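Consumer Behavior, Unit 6: What Does Packaging Tell the Buyer?

Handout to go with the lecture. Read it before the seminar and bring the Siregar reading with you.

6.1 The claim

Most marketing textbooks will tell you that a package "communicates quality." The usual story goes like this. The buyer can't judge the product in the store, so she judges what she can see and hold, and a heavy lid or a thick card stock stands in for the thing inside. From there it is a short step to the advice that firms should spend more on boxes.

I want you to be slow to take that step. The first half of the story is plausible and has decent support. The second half is mostly sold to us by people who make boxes.

6.2 Where the evidence comes from

Look at the Gellix study, which gets quoted in nearly every trade article on this subject. It had 200 participants, all recruited from the firm's own mailing list. They were shown the same hand cream in two packages and asked which one "felt more premium." A large majority picked the heavier package. The write-up calls this a finding about willingness to pay. No one in the study paid for anything. Asking people which of two objects feels more premium, when one of them plainly cost more to make, tests whether they understood the question.

Compare the small field trial by Ranasinghe and Patrício (reading 3 in your pack). They put plain and fancy cartons of the same tea on sale in 14 shops and looked at the receipts. The fancy carton sold better in the first weeks. After that the gap shrank until they could no longer tell it from noise. They say themselves that the trial was too small to settle much, and I trust them more for having said it.

Questions to keep asking of any study in this unit:
Who was in it, and how were they found?
Did they choose with money or with a tick mark?
Was there a repeat purchase?
Who paid for the work?

6.3 Signal or decoration?

In Unit 4 we said that a signal is only worth reading if it is costly to fake. A long warranty qualifies, more or less, because a firm with a bad product will end up paying for it. Does a good box qualify? A weak product can be put in a good box at nearly the same price as a strong one. By our own definition that makes packaging a poor signal, and yet buyers seem to respond to it.

There are two ways out. One is to say that buyers are making a mistake, which they might correct with experience. The tea trial leans that way. The other is to say the box is part of what they are buying, especially for gifts. Wuisan argues for the second in his chapter on Flirix chocolates. He may be right about chocolates. He then stretches the argument to printer ink, and there I lose him.

6.4 What happens at home

Nearly all the research stops at the cash register. We know much less about what happens to a box once it has been carried through the door, opened, and left on a bed or a table. 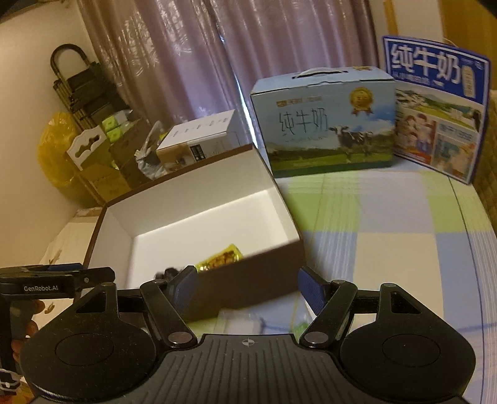 Trade writers like to talk about the "second life" of a package: the rigid box that gets kept, filled with letters or chargers, and goes on reminding the owner of the brand for years. The Prirkari report gives 17 months as the average time a gift box is kept. I have tried to find out how that number was reached. It rests on a single survey question asking people to remember when they threw something away. Try answering it yourself for the last box you owned.

Even if boxes are kept, it does not follow that the brand gains. Rondonuwu interviewed households in July and found plenty of stored boxes whose owners could not name the maker without checking the lid. Her sample was small and she did not pick it at random, so treat this as a reason to doubt the big claim and no more than that.

6.5 For the seminar

Sitompul will run the session. Please come with one printed advertisement or article that makes a claim about packaging and sales. Write half a page on what the author would have had to measure to back it up, and whether they did. Use the questions in 6.2.

If your example comes from a packaging supplier, say so at the top of the page.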